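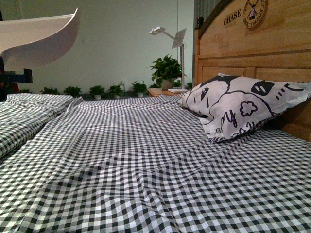 Jul 21, 2019

Bedding day. I'd been putting the check set off for ages because I knew I'd want to fuss with it, and I did fuss with it – most of the morning went on one bed. Notes for whoever picks this up in August, and for me, as I'll have forgotten by then.

Sheet: the black and white gingham from Bickerstaff, the 160 thread one. Lovely crisp white between the checks but it creases if you so much as look at it. I pulled it tight from the far side first and then lost it all again when I leaned across. Nigel Pickering says to smooth from the middle outwards with the flat of the forearm. Tried it, better, still rippled. The trouble with a small check is that it shows every wobble, you see the lines bend before you see the fold. A plain sheet would let you get away with it! I've left the ripples in for now and will try again with the plain Jadstead one to compare.

Blanket: same check, folded over thick and left on the left-hand side. I like it there. It does sort of vanish into the sheet when you stand back, though, same pattern on same pattern, and the only thing that gives it away is the ridge along the front. Nigel thinks we want a plain one for contrast. I think he's right but I'm not telling him until I've found one (Oseck used to do a charcoal, 17 quid, must check if they still do).

Pillow: white case with the big black cartoon print and a bit of check trim along the bottom. Very cheerful. Propped against the headboard and slightly tilted, and I've decided tilted is fine. Laid flat you lose half the drawing.

Headboard: wiped down, dry cloth only, no polish. The light wood comes up nicely by itself. Went carefully round the CHASE plaque and the little windmill emblem next to it. Dust collects in the recessed panels so do those with a soft brush, not the cloth, or you just push it into the corners.

Then the table, mostly so I'd have somewhere to fold things. 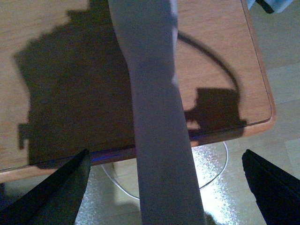 Table top, pale grain and the darker band along the front edge. Shadows across a good part of it.

The rounded corner is kind to fabric, nothing snags on it, so fold from that end. The light is a nuisance for judging creases. Try it with the lamp moved over before blaming the sheet.

Still to do:
Wash the Vorno samples, 8 of them, cool, no softener
Iron the plain sheet while damp
Ask Nigel where the good brush went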